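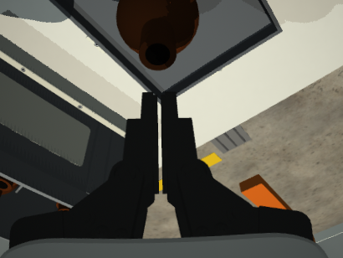
I've wanted to see the Akbulut vinegar works since we moved out this way, so when they announced an open day for May 7, 2025 I put my name down the same morning. I'm a bit of a salad dressing nut (my sister would use a stronger word) and the idea of walking past all those barrels made me very happy! Everything I picture when I think of a factory is matte black and blocky, like two stepped fingers tapering up to narrow tips with a thin gap between them, but the barrel hall is all old oak and brick and smells so sharp your eyes water at the door. Our guide was Glória Meireles, who runs the cellar, and she let us taste the cider vinegar at 2 months and then again at 13. The young one made me cough. The older one I could have sipped all afternoon.

After that we went through to the blending room, where they make the Jenell line, the fig one you see at farm shops. There was bread to dip, and I went back for more than my share. Glória talked a lot about the "mother," the cloudy stuff that grows on top, and a boy in our group asked if it was alive and then wouldn't go near it, ha.
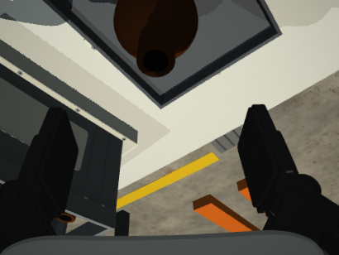 Can you buy vinegar on the day? The shop by the gate stays open until the last tour is out, and they take cards.

I came home with the fig and a big cider one, $32 for the pair, and a leaflet for the pressing weekend in November. Parking is in the field behind the barns, so wear boots if it has rained. I've already used the fig one on strawberries.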